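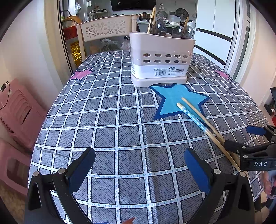
Figure 2. Chopstick task, two hand-held grippers, blue finger pads. View from the camera on one of the grippers.

4.2 Comparison of finger pads on thin objects

The first round of trials (Section 4.1) used ladles and other items with thick handles, and the two pad types performed almost the same on them. Thin objects were a harder test. We chose chopsticks for the second round because they are narrow, light and easy to roll, and because they lie close enough to the table that the fingertips have to reach the cloth before they can close.

All trials in this section were done with hand-held grippers. The operator holds one in each hand and works from a standing position at the long side of the table. Each gripper has its own camera, and we kept the camera angle fixed for the whole round. The task was to pick up two chopsticks from the tablecloth and put them in the utensil holder. The operator could use either gripper or both, and could pass a chopstick from one to the other. A trial ended when both chopsticks were in the holder, when one fell off the table, or when the operator gave up.

We compared two pads. The Drerow pad is a soft rubber pad with a flat face. The Ostine pad is firmer and has shallow ridges running across the finger. Both were cut to the same outline and fixed to the same fingers, so that only the contact surface changed between sets. Figure 2 shows the layout of the table with the Drerow pads mounted. The chopsticks were laid close together and pointing away from the holder at a slant. Star decals on the cloth served as placement marks, and the blue one in front of the holder was the starting mark for the upper ends of the chopsticks.

Three operators took part, and each did 20 trials per pad. Two of them had used the grippers in earlier work. The third had six practice trials before the first set. Operators did the two sets in separate sessions, and we changed the order of the pads from one operator to the next.

Most failed grasps followed one pattern. When the fingers closed a little above the middle of the chopstick, the stick rolled under the lower edge of the pad and stayed on the table. With the Drerow pad this was less common, and a stick that had started to roll was often caught as the pad gave way around it. The Ostine pad held well once the grasp was made – we saw very little turning in the grip during the lift – but it needed a more exact approach. Operators slowed down with it, and two of them said they had begun to press the fingertips into the cloth before closing.

The cloth itself had some effect. Pressing down made it bunch up between the fingers, and in a few trials a fold of cloth was picked up along with the chopstick. We did not score these as failures if the operator let go and tried again.

Passing from one gripper to the other was used in 69 trials, more often than we had planned for. Operators said it was the easiest way to turn a chopstick upright before lowering it into the holder. It also gave the longest stretches in which one gripper blocked part of the other camera's view. For the controller described in Section 5 this matters more than the choice of pad, as the tips of the chopsticks can be hidden just when their position is needed. We therefore kept both camera streams as input and used the Drerow pad for all later trials.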